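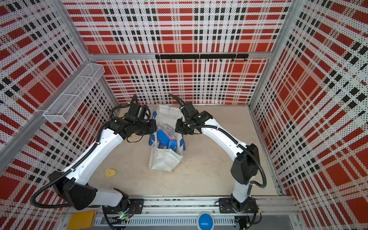
How do you pack a school bag so the cases don't all end up in a heap at the bottom?

Posted by Alcides Condori

My daughter carries one soft bag with blue straps and it has to hold everything: geometry sets, pen case, sharpener, and her lunch cutlery in those long skinny cases. Every time she wants the compass the whole lot gets tipped out on the table and we start over. I've bought the Vomis insert with the stiff walls and it made things worse (it's taller than the bag, so the top folds over and you can't see in). We do have a wire basket and a rail of little hooks over the table, which I put up in April with big plans and haven't really used. Any ideas that an eleven-year-old will stick to? I'd like to keep the bag, she loves it.

Garside_Gran

Take the insert back for a start! I had 2 of them and they both went to the op shop. What works at our place is laying everything out flat before a single thing goes in, so you can see what you've got. Toys to the back of the table, school things to one side, bag in the middle.

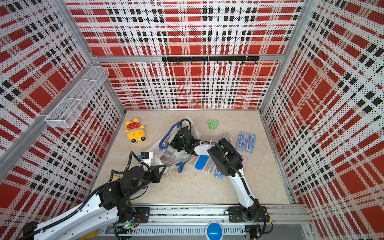

Then the flat cases go in first, geometry sets back to back, standing on their long edges like books on a shelf. Small boxes and the sharpener go in last, down the side where a hand can reach. If there's crinkly plastic wrap hanging about, get rid of it, it takes up a ridiculous amount of room and everything slides on it. We use an Ekia pouch for the bitsy stuff, about 400 grams when it's full, and it comes out in one go. 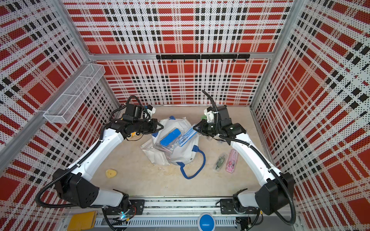 Last edited by Garside_Gran on 27 July 2019

Forgot to add: cutlery cases lie on top of the bag until the very end, then they go in on the side away from the pencils. My grandson had yoghurt on his set square once and I still hear about it. Different colours help too, pink for one kid and blue for the other and no arguments at breakfast.

joven43

just get a backpack with pockets

(ok, ok, she loves the bag. Hang it on one of your hooks by the strap while you fill it then, the mouth drops open and you've got both hands free. Check the hook can take the weight first, mine couldn't. And put your basket to work! Cutlery in there at night, straight into the bag in the morning.)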